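3. Planning the purchase before the purchase

When I started on this, I figured the hard part of buying a robot arm would be the robot. You pick one, you argue with the finance office, you wait for a crate. I have now been through that loop twice at Likcombe, and both times the arm itself was the easy line on the order form. What ate our money was everything that hangs off it — the mounting plate, the cable that was too short, the second set of fingers, the table that wobbled. So for the Mandlow cell I wanted to try something different, and spend a good chunk of the planning period in simulation before anybody signed anything.

This section goes through how we did that and what it did to our shopping list. I'll keep the money talk general, as prices move around so much that ours would be stale by the time you read them. The one hard number I'll give is the gap between our first draft budget and the final one, which came to $3,748. That may not sound like much to a big lab (lucky you!), but for us it was the difference between having spare parts on the shelf and having none.

3.1 The tabletop setup

We kept the simulated cell plain on purpose. The question was what sort of table, arm and gripper we should be shopping for if the daily work is picking up small household-sized things, and you don't need a gorgeous kitchen for that. You need a table, a few objects that are awkward in different ways, and enough of the room around them that you start bumping into the same limits you'd hit for real. Kaushik, our in-house planning tool, takes a scene like this and lets us swap hardware in and out without rebuilding the rest. We put 12 candidate configurations through it, which took most of February.

For objects we went with a mug, some small blocks, a long thin bar-like piece and something flat and book-like. I like this mix a lot. The mug looks easy and isn't, the blocks are small enough to punish a sloppy wrist, and the flat piece makes you think about finger shape very early on. Figure 3 shows the work area.

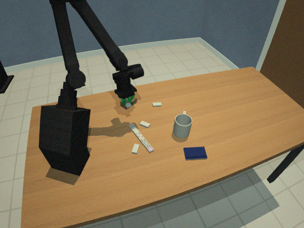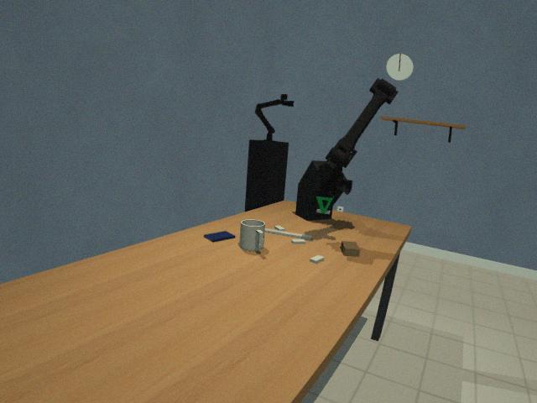
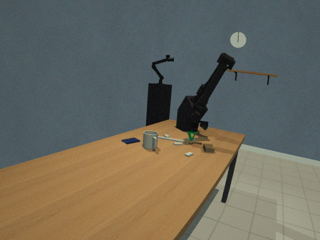 Figure 3. The simulated tabletop cell. Top: the green gripper fingers around a small gray cube. Middle: the wooden table, with the objects toward its far end. Bottom: the gripper pointing down over a small flat brown object.

3.2 What we learned about reach

My first draft budget had a longer arm in it. I'd read the reach figure on the spec sheet, compared it to the length of our table, and decided we wanted to cover the whole thing. Seems sensible, right? Then I sat down with Kaushik and looked at where the work was really happening. We kept the parts close together so the arm wouldn't spend half its time traveling, and all that extra reach we were about to pay for mostly bought us the ability to hover over bare wood.

Reach also costs you twice. A longer arm is heavier, so the table has to be stiffer, so the table costs more, and then you find out the freight company charges differently for it. None of that was in my draft. I had one tidy line that said "arm" and another that said "table," as if they'd never met. In the final budget the two are priced as a pair, and I'd urge anyone doing this to set their spreadsheet up that way from day one.

We did go back and forth on where to mount the base. Putting it at one end of the table leaves a nice open stretch for a person to set out parts, but a part dropped at the opposite end may be out of reach for a shorter arm. Mounting it halfway along fixes that and gets in everyone's way. We picked the end mount in the final plan and I'm fairly happy with it, though I can see another group going the other direction.

3.3 Grippers, and the fingers you forget to buy

Here's where I'd put more money if I had it to do over. A two-finger gripper is a perfectly good choice for this kind of work, and I never seriously considered anything fancier. But fingers are consumables. They wear, they get bent, somebody closes them on a screwdriver. On our previous cell we bought one set and then lost 3 weeks of work waiting on replacements from Pelach, our parts supplier, who were very nice about it but couldn't make the mail go faster.

So the new plan has spare fingers as their own line. It also has a small allowance for custom ones, which came straight out of the simulated runs. Thin flat items need a fingertip that can get under an edge, and a mug needs something with a bit of grip to it. One shape can do both badly. We costed two shapes, plus the adapter to switch between them, and it still came in under what we'd have spent on the longer arm.

I should be careful about what the simulator can tell you. It's very good at geometry. If the wrist can't get down beside a mug without hitting its neighbor, you'll find out in an afternoon, for free. It's much weaker on friction and on anything soft, and I wouldn't choose a fingertip coating on its say-so. For that we set aside money for a short trial with loaned hardware before the final order.

3.4 Room for a second arm

Every planning meeting, sooner or later, someone asks whether we should get two. It's a fair question, and I changed my mind on it more than once. A second arm isn't twice the price. There's the extra controller, the extra safety review, and floor space or a pedestal to stand it on, and then whoever writes the software has to keep the two from swinging into each other. I added it all up one Sunday with a large pot of coffee and got quite discouraged.

Where we landed was to buy one arm and plan the room for two. That means power and network drops for both positions, a controller cabinet with an empty bay, and 125 square feet of floor kept clear around the table. These are cheap things to do while the electrician is already in the building, and a real headache afterward. We marked them in the budget as "deferred arm, site work" so that they'd survive the next round of cuts — the word "spare" tends to attract the red pen.

3.5 How the list changed

Compared with the first draft, the final order has a shorter arm, a stiffer but smaller table, two finger shapes with spares, a loaner trial, and the site work for a second position. We dropped the longer arm, a fancy tool changer and a vision package that duplicated things we already own. The savings went into spare parts and a bit of training time, which I had left out completely the first time around. Section 4 covers the delivery schedule and how we split the payments over two budget years.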